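## 4. Fitting the Stumetti heated underblanket

Read section 3 (electrical safety) before you start. The Stumetti is for use under a fitted sheet only. Do not fold it, pin it or use it on an adjustable bed.

1. Strip the bed down to the mattress or mattress protector.
2. Lay the underblanket flat, with the connector at the head end and the label facing up.
3. Pull the elastic skirt down over each corner, starting at the head.
4. Smooth out creases by hand, working from the centre to the sides.

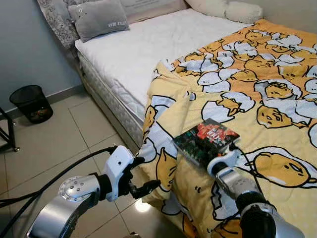 **Can the underblanket go on top of a mattress topper?**

Use it over a topper up to 40 mm thick. With anything thicker, put the topper on first and check that the skirt still reaches under the mattress on all four sides.

5. Plug the controller into the connector until it clicks. Route the cord down the side of the bed, clear of the castors.
6. Put the fitted sheet on, then the doona.

> **Caution:** Do not leave pillows, suitcases or folded doonas on the bed while the underblanket is switched on. Trapped heat can trip the cut-out.

### 4.1 First use

Set the controller to 3 and leave it for 10 minutes. Feel along the surface with your palm. Warmth should be even from the foot end to just below the pillows.

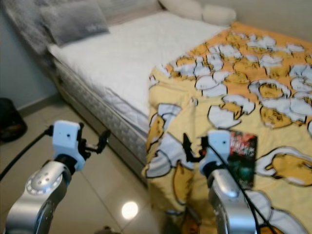 If one area stays cold, switch off at the wall, unplug the controller and reseat the connector. If the fault light flashes twice, stop using the underblanket and contact the Sandgate service desk.

**Note:** A faint smell during the first hour of use is normal. Air the room if it bothers you.

### 4.2 Storage

Let the underblanket cool completely. Roll it loosely and store it in the bag supplied, with nothing on top. Have it tested by an electrician after 1,000 hours of use, or every second October, whichever comes first.

Spare controllers: order part 159.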